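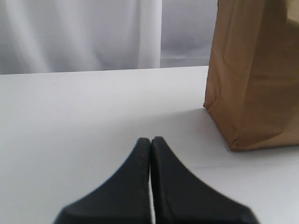
*Wrist camera view, with the paper bag standing on the right of the table.*

7 August 2022

Hi Faizal,

Sunday night report, sorry, but I wanted it in your inbox before the Fedoruk people ring you! The short version is that the bag work is underway and I'm happier with the hand-guided demos than I expected to be when we scoped this back in February.

Brendska Stage 2 asks us to teach the arm to handle soft packaging, and we picked kraft bags because every grocer on the Hundinent list uses them. They're a pain (in an interesting way). A bag creases a bit more every time you grab it, so no two demos start from quite the same shape. I used to swap in a fresh one whenever it got tatty, and I've stopped doing that – the wrinkles are what the model needs to see.

We've got two ways of showing the arm what to do. One is taking it by the wrist and walking it through the move. The other is driving it from the desk with the Drimutell controller. Hand guiding gives nicer, smoother paths, but my forearm wanders into the side camera and I end up binning the take. Remote is slower and my early efforts were pretty jerky, especially coming down over the rim.

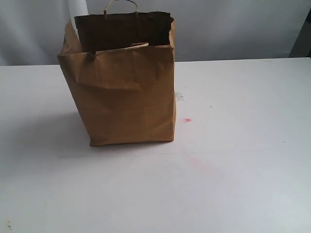 The handles are still the sticking point. Going for a twisted paper loop by remote, I can't feel when I've got it, so I tend to close too early or nudge the whole bag along the table. I'd like to try a bit of vibration feedback on the controller, and I reckon that's a couple of days of fiddling.

Money's fine. The only thing outside the plan is $1,000 for a spare set of finger pads and a better pedal for starting and stopping recordings, and I've taken it out of the travel line. Yell if you'd rather I moved it.

Next up is more remote demos, then a first training run on the mixed set. Could you check whether Fedoruk still want to watch a live session? I'd want a bit of notice so I can practise!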